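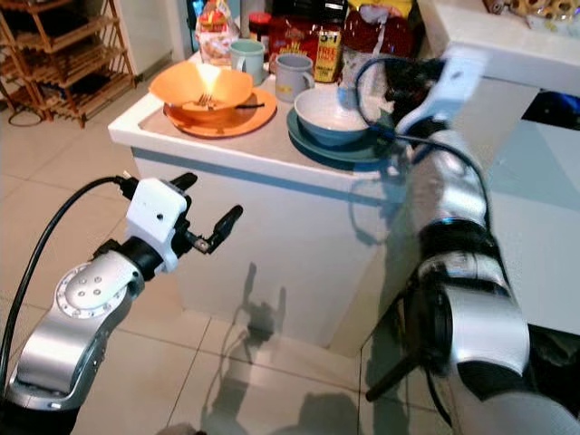
Two days around Inthanon in late October, is it worth staying over?
Posted by Sarahí Aguirre, 22/10/2005

Hello all, I'm after some advice from anyone who's been up to the north of Thailand. My sister and I are flying into Chiang Mai at the end of the month and we'd planned to do Inthanon as a day trip, out early and back for dinner. Then I started reading up on it and now I'm wondering if we ought to stop a night near the mountain and do it properly.

What I really want is to be at the top for sunrise. I've seen so many lovely photos of the cloud sitting in the valleys and I'd be gutted to come all that way and roll up at eleven o'clock with the coaches. My sister is less bothered about sunrise (she is not a morning person, to put it mildly) but she'd like to see a couple of the waterfalls and do a walk that isn't too steep, as she had her knee done last year.

So, my questions:

Is the end of October too early in the season? One book says the rains are over by then and another says to leave it until December.

Can you get up there in the dark without your own car? Neither of us fancies driving on a mountain road at night in a country we don't know.

How cold does it get? I've packed for the beach, as we're going south afterwards, and I have one cardigan.

Also, has anybody used a little tour firm called Lerkix? They've answered my emails very quickly but I can't find a word about them anywhere else. They want 25 per cent up front, the rest on the day.

Thanks in advance, and sorry it's so long!

3 replies

Keith Dunstan wrote:

Stay over, no question. We did it as a day trip the first time and spent most of it in the back of a van, then went again two years later and stopped the night, and it was like a different place.

End of October is a bit of a gamble, I won't lie. We had one morning of thick wet fog where I couldn't see my wife and she was holding my arm. The next morning was perfect, pink all the way along and the cloud lying underneath us. If you can manage two nights you double your chances. The good thing about going then is that the waterfalls are still full after the rain. By February some of them are a bit sad looking, so your sister will do better out of it than the people who go in high season.

Cold: yes! Take it seriously. It's over 2500 metres at the top and before the sun's up there's usually a wind. One cardigan won't do it. I wore every single thing in my bag, including my pyjama bottoms under my trousers, and I was still hopping from foot to foot. You can pick up a cheap fleece and a woolly hat at the night market in Chiang Mai and give them away before you go south. Gloves too if you feel the cold.

For getting up in the dark, ask wherever you're staying. Ours had a chap with a pick-up who took guests to the top and waited for them, and he knew every bend. Settle the price the evening before and check he means the same hour you do. We left at half past four and had a good 25 minutes standing about before anything happened, so I'd not go any earlier than that.

Walks: there's a short boardwalk loop near the summit through mossy forest, mostly level, though the planks get slippery so she'll want proper shoes. I'd give the longer ridge walk a miss with a new knee. There are steps in it and they go on a bit. I think it's shut for part of the year anyway, so ask at the gate.

Can't help with Lerkix, never heard of them.

bruvura wrote:

december is better. we went in october and it rained

nivonbridge_jan wrote:

I used Lerkix in the spring, so I can help with that bit at least. They're fine. It's a husband and wife and a couple of drivers, and they turned up when they said they would. The deposit was the same for us and we had no trouble over it, but get them to write down what's included, as we thought the park entrance was in the price and had to find the cash at the gate. They were very nice about it and I think it was just crossed wires.

I'd ask them for the hill village market on the way down if there's time. We bought strawberries and some dried persimmon and ate the lot before we got back to the hotel. Lunch was included, noodle soup at a place by the road, and I've thought about that soup a good deal since.

If either of you gets travel sick, sit in the front. The last nine kilometres are all bends.

Agree with Keith about the fleece, by the way. I borrowed a blanket off the bed and wore it like a shawl.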